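Home Food Safety, Unit 2: The Kitchen as a Work Area
Course handout, May 2025. Prepared by Rhiannon Maddocks 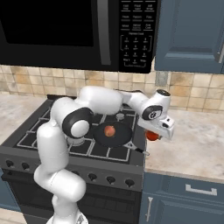
Last unit dealt with shopping and storage. From here on we look at what happens between the refrigerator and the plate.

Cross-contamination
Germs move from one food to another by hands, boards, knives and cloths. Raw meat and poultry are the usual source. Keep one board for raw meat and one for everything else. Do not rinse raw chicken in the sink – the splashes travel farther than most people expect.

Fruit and vegetables
Wash under running water just before use. Soap is not needed. Cut away bruised spots. Fruit with a thick peel is washed too, as the knife carries dirt from the skin to the flesh.

Hand washing
Wash for at least 20 seconds with soap, and dry on a clean towel. Wash again after touching raw meat, eggs, trash, pets or a phone.

Leftovers
Refrigerate within 2 hours. Use shallow containers so the food cools quickly. Soup and gravy should be brought back to a boil when reheated.

Terms to know
Danger zone: 40 to 140 degrees F
Pathogen: a germ that causes illness
Shelf life: how long a food keeps under stated conditions

For next time
Read the section on thermometers. Ravindra Chauhan will take the practical group. Bring an apron and tie back long hair.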